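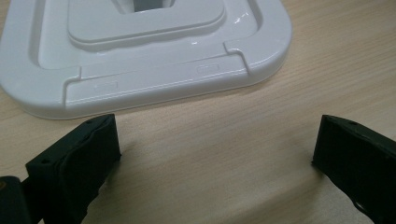

One member of the Plokumholm group asked if the white base could get rubber feet before the next delivery, as it was already raised in April and no answer was given. The meeting agreed that the question should have been answered.

Minutes, product meeting, July 2020
Print this page | E-mail this page

1. Base
Plaltex will keep the plastic in white and with the rounded corners. The price for feet will be asked for a set of 100. Until then the base is sold as it is.

2. Cleaning
Customers write that dust collects in the channel around the raised middle part. It was decided to add one line to the leaflet: wipe with a soft cloth, do not use powder. The Lâm office will make the translation.

3. Stock
There are 664 bases in the Prirnano store. The order for autumn is 2,667 pieces. The delivery date is not confirmed.

4. Returns
16 bases came back in the spring, almost all with scratches on the rim. The packing will be changed to a paper bag for each piece. The cost was not discussed.

5. Other matters
The leaflet must be ready before the next meeting. The date will be sent by e-mail.

Contact | © 2020 Plokumholm | Back to top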